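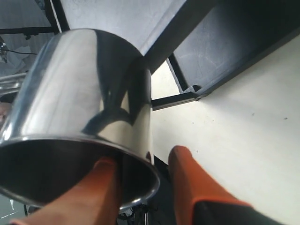

# Tap Water and the Public Table

The town council of Pratville will consider in September whether food businesses operating on municipal premises should be required to offer drinking water free of charge. The proposal is modest. It would apply to the library café, the two kiosks in the station hall and the canteen of the district offices, and it would oblige each of them to keep water available to any person who asks, whether or not that person has bought anything. This essay argues that the council should adopt the proposal, and that it should do so in a stronger form than the one now before it.

The case against has been put with some care. Those who hold the leases point out that serving water costs money. Glasses must be washed, counters wiped and staff paid for the minutes they spend on people who are not customers. They also point out that bottled water is among the few items on which a small kiosk can rely for steady income. These are fair observations, and a council that ignores them will find its rule poorly kept. It does not follow that the rule is wrong.

A municipal building is held in common. The business that trades inside it enjoys a location, a roof and a flow of visitors which it did not create and for which it pays, as a matter of long practice in Pratville, less than the market would ask. It is reasonable for the public to attach conditions to that arrangement. Opening hours are already set in this way, as are rules on smoking, deliveries and the storage of waste. Water belongs in the same list.

## What the Brornberg experience shows

The neighboring municipality of Brornberg adopted a similar rule some years ago, and its record deserves closer study than it has received in the present debate. The Brornberg rule was drafted in a single sentence. It required that water be "available on request." Within a short time, the phrase had been read in as many ways as there were leaseholders. At one counter, water was poured into a cup and handed over with courtesy. At another, it could be had only by those who knew to ask, and the person asking was directed to a tap in the washroom.

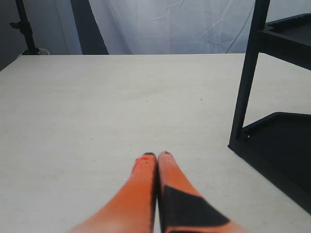

The difficulty lay in the word "request." A rule that depends on asking favors those who are at ease with asking. An office worker on a lunch break will put the question without a second thought. A child, a visitor with little command of the language, or an older person who has been sharply answered once before may well go without. Any public service that must be asked for at a counter, in front of a line of paying customers, will be used least by those for whom it was chiefly intended.

Brornberg recognized this and amended its rule. Water must now be set out where the public can see it and reach it without assistance. The amendment was resisted at first on the ground that it would be abused, and the municipality agreed to review it after one year. The review recorded 1,708 visits to the self-service points in the town hall during the period examined, followed by 1,833 in the period after that. It recorded no complaint from a leaseholder serious enough to call for action. Figures of this kind do not settle a question of principle, but they do answer the prediction that the practice would collapse under its own weight.

## The matter of equipment

It may seem excessive to discuss vessels in an essay on public policy. Experience suggests otherwise. Where a rule leaves the means entirely open, the cheapest means are chosen, and the cheapest means are usually disposable. A measure intended to spare residents the purchase of a plastic bottle may then supply them with a plastic cup instead, and the gain to the public is small.

The draft before the council is silent on this point. It should state that water is to be served from durable containers and in cups that can be washed and used again. Stainless steel is the obvious material. It withstands daily handling, it does not shatter on a stone floor, and it can be cleaned in the machines that most kitchens already possess. A steel pitcher costs more than a plastic one on the day of purchase and will commonly outlast it by many years.
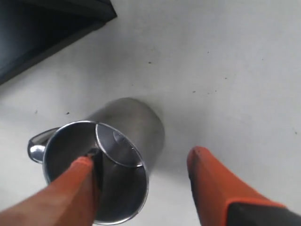
The burden of buying such equipment should not fall on the leaseholders alone. The working paper prepared by the Kolev Institute for Local Government, to which the council referred in its first reading, proposes a single grant of 3,000 for each site, to be spent on pitchers, cups, shelving and, where necessary, a connection to the mains. The sum is sensible. It is large enough to remove the strongest practical objection and small enough to be met from the existing buildings budget. It should be paid once, with the equipment remaining the property of the municipality when a lease changes hands.

The institute further recommends that each site name a person responsible for cleaning and refilling. This recommendation has attracted little notice, and it is perhaps the most useful in the paper. Shared facilities decline when their care is assumed to be part of everyone's duties. A pitcher left unrinsed at closing time will be found unrinsed in the morning, and a visitor who meets it in that condition will not return to it. The duty need not be heavy. It must only be written down and assigned.

## Courtesy and obligation

A further objection is of a different kind, and it merits a direct reply. It holds that hospitality loses its worth once it is compelled, and that a café owner who gives water freely does something finer than one who gives it under the terms of a lease. There is truth in this as a remark on private conduct. In a private establishment, the decision may properly be left to the owner, and nothing in the proposal touches the many cafés and restaurants of Pratville that trade on their own premises.

The district offices are another matter. Residents do not visit them for pleasure. They come to register a birth, to contest an assessment or to wait for a permit, and they are often obliged to remain for several hours. The authority that requires their attendance owes them certain decencies in return: a seat, a heated room, a clean washroom and something to drink. To describe these as hospitality is to misname them. They are part of the terms on which a public body may ask for a citizen's time.

The same reasoning applies, with slightly less force, to the library and the station hall. Both are places in which a person may spend a good part of the day without any intention of buying. The Zusteretti reading room, which has no café of its own, has long provided water at the entrance to its periodicals section. The arrangement has become so ordinary that most readers would be surprised to learn it rests on no rule at all. It could be withdrawn tomorrow by a change of management, and a formal requirement would protect what good practice has already established.
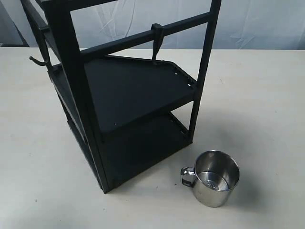

## Amendments the council should make

Three changes to the draft are needed before the vote.

- The words "on request" should be struck out and replaced with a duty to place water in plain view and within reach of a seated person.
- The draft should require reusable containers and cups, with the grant proposed in the working paper attached to that requirement.
- A review should be fixed for the end of the first year, and its findings should be published in full, including any comments submitted by leaseholders.

The council may also wish to extend the rule to sports halls, where the need is plain and where vending contracts now limit what may be offered. Those contracts will expire at different times, and the extension would have to be introduced as each is renewed. A clause to that effect can be added at little cost to the length of the text, and the leisure department should be asked to supply a schedule of expiry dates before the second reading.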